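Horkville Gift Packing Days Return in August With Tea, Snacks and 800 Boxes to Fill

HORKVILLE, 1 June 2020 - The Gollel community hall will once again fill up with ribbon, tissue and an awful lot of snacks this August, when the Horkville Gift Packing Days come back for a second year. Last summer the hall sent out 826 boxes to residents living on their own, and the thank-you cards are still pinned up by the door!

Sign-ups open today. The event runs for two days, with 29 packing tables set up in the main hall and the side room. Each table gets its own stack of boxes and a mix of things to go in them: small sachets, wrapped snacks, a card, and whatever the Drondenen bakery sends over that morning (last year it was ginger cookies, and they went fast).

A new pale lavender box joins the range this year. It has a shallow tray with a white inside and a lid that stands up behind it, so the gray lettering and the QR code on the lid greet you as soon as it's opened. We love how it looks next to a bright red and gold snack packet. 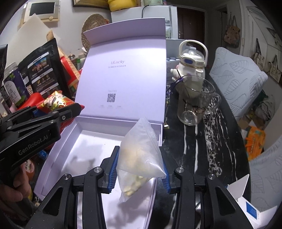 How to Take Part

Packers of all ages are welcome, and no experience is needed. Children under 10 should come with an adult. Pick a morning or an afternoon, or stay for both and have lunch with us in the yard.

Sealed snacks, tea and blank greeting cards can be dropped off at the Bisht Street entrance any time the hall is open. Please check the dates on food items first, and leave out anything in glass.

Finished boxes go out by van on the evening of the second day. Drivers with a free evening and a decent-sized trunk, we'd be so glad to hear from you.

Sign-up sheets and table times are available at the Gollel hall front desk.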